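Moving the grasp planner off the old timing loop

24th February

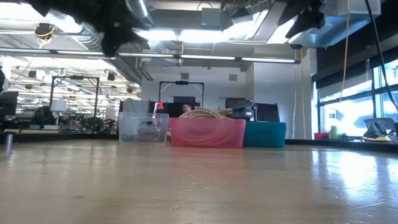 I spent most of January on a bug that I first took for a perception problem. The planner would pick a good grasp, the arm would start its approach, and then the last bit of the motion would be slightly off to one side. It was never far off. It was enough that the fingers closed on the corner of a thing when they should have closed on the middle.

My first guess was the hand-eye calibration, so I redid it. Then I redid it again with more poses. The reprojection error went down a little and the misses stayed the same. After that I blamed the segmentation, which was unfair to Josefina Daza, who wrote it and who told me on the first day that the masks looked fine. She was right and I should have listened.

What I had not checked was time stamps. Our stack has three parts that matter for this. Gadska is the perception side: it takes depth and color, makes masks, and puts out object poses. Jumitden is the planner. Tveit is the controller, which talks to the arm and publishes joint states. Each of them stamps its own messages. Gadska was stamping a pose when it finished computing it, and it should have been stamping it with the time the camera frame was taken. Most of the time the gap was small. On a cluttered view it could be up to 302 milliseconds.

Our camera rides on the wrist, so the gap matters. If the wrist is still moving when the frame is taken, and the pose is then placed in the world using a wrist position from a third of a second later, the object ends up somewhere it isn't. When the arm was parked during capture there was no error at all, and that was the only case I had been testing by hand.

The fix in Gadska was four lines. Carry the capture time through the pipeline and put it on the outgoing message. The fix in Jumitden was longer. The planner used to ask for the latest transform and take whatever it got. Now it asks for the transform at the capture time, and if the buffer doesn't go back that far it drops the pose and waits for the next one. I also made the buffer longer. It holds 2000 entries now, up from 664, which was a number I had picked a long time ago and left no comment on.

Dropping poses caused its own trouble. The planner had a retry counter that treated a missing pose as a failed plan, so after a few drops in a row it would give up and send the arm home. I split those into two separate states. "No pose yet" now just waits, with a timeout – "plan failed" does what it always did.

I then ran 36 recorded logs through the old code and the new code and compared the planned grasp centers. On the logs where the arm was still during capture, the two agree to within rounding. On the moving ones they differ, and the new ones sit where I would put them by eye. I have not run a proper set of trials on hardware with this yet, so I am not going to give a success rate.

Trinidad Tan asked why we don't just stop the arm before every capture. We could, and for a while we did. It makes each cycle slower, and it also hides this kind of bug. I would like to keep the moving capture and have the stamps be correct. There is a config flag to force the stop if anyone wants it – it is off by default.

The other useful thing to come out of this is a small check in Harnitz, our log viewer. It now draws the capture time and the publish time of every pose as two ticks on the same line. If the ticks are far apart you see it right away. I wish I had written that first, it took an afternoon.

Still to do: the clocks on the perception machine and the control machine are synced, but nothing warns us if they drift. I want Tveit to refuse to start if the offset is too large. I also need to go through the other nodes and look for the same "latest transform" call. I have found it in two places so far, both mine.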